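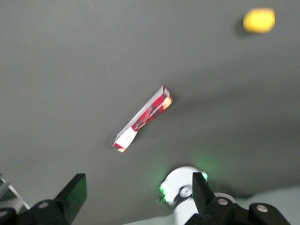 **Storing narrow snack boxes so they stay sealed and findable**

I keep single-serve boxed snacks in a pull-out pantry drawer and I have not found a layout that works. The drawer takes upright items without trouble, but long, narrow boxes like the red and white one fall over as soon as the row is half used, and then they slide to the back whenever the drawer is opened. The inside of the drawer is 300 mm deep from front to back. I have tried lining it with a rubber mesh mat, which slows the sliding but does nothing about the tipping. I also have small, oddly shaped items in the same drawer that end up underneath the boxes.

What I would like to know:

- Should narrow boxes be stored flat or on end?
- Is there a divider that can be moved without tools as the stock goes down?
- Do opened packages need to go in a separate container, or is folding the end over good enough?

I looked at the Stollow adjustable divider set. The listing says it fits drawers of this depth but gives no minimum spacing between the panels. I would rather not drill into the drawer sides.

Posted by pantrydepth, 14th July

---

**drawer_row**

Store them flat, with the long side running front to back. A box on its end has a small footprint compared with its height, so the last few in a row will always go over. Flat boxes can be stacked 2 high without much shifting. Above that the top layer moves when the drawer stops.

For the divider, use the spring-loaded type. It presses against the front and back of the drawer and is held by friction. The Stollow set is this type. I have one in a drawer of similar depth and the panels can be set as close together as you like, apart from the thickness of the end pads. Procedure:

1. Empty the drawer and wipe the front and back panels. The pads slip on grease or flour dust.
2. Put one row of boxes against the left side.
3. Compress the divider and release it next to the row, leaving a finger's width of clearance.
4. Repeat for the next row.
5. Put the small items in whatever space remains, in a shallow tray.

Take the mesh mat out first or trim it to fit between the dividers. If a divider stands on the mat it will lean, and after a week of opening and closing it will drop. When a row is used up, move the divider over and give the space to something else. No tools needed.

On opened packages, folding the end is fine if the food is individually wrapped inside. If it is one inner bag, clip the bag itself and then close the box. The cardboard does not seal anything.

---

**Kisix**

just use a shoebox lid. works for me

---

**tallcabinet**

The answer from drawer_row is correct for the dividers. I disagree about opened packages. Folded cardboard works itself open in a drawer that is used every day, and crumbs collect in the runner channel, where they are difficult to remove. I put anything opened into a rectangular container with a clip lid and keep it at the front of the drawer so that it gets used first. The Salazar low container is the one I have. Measure the length of your longest box before buying, as the inside length of most containers is shorter than the size printed on the label, which is usually taken across the lid.

Two other points:

- Cut the best-before panel off the box and put it in the container with the contents. Otherwise the date goes out with the cardboard.
- If the drawer has soft-close runners, check that they are engaging. Boxes that slide to the back are often a sign of a drawer that is being stopped hard by the frame - a worn damper will do this. Replacing the damper on mine reduced the sliding more than the mat did.

---

**pantrydepth**

Thank you. I turned the boxes flat and removed the mat, and the rows have stayed in place so far. The left damper is not engaging, so I will replace that before I order the dividers.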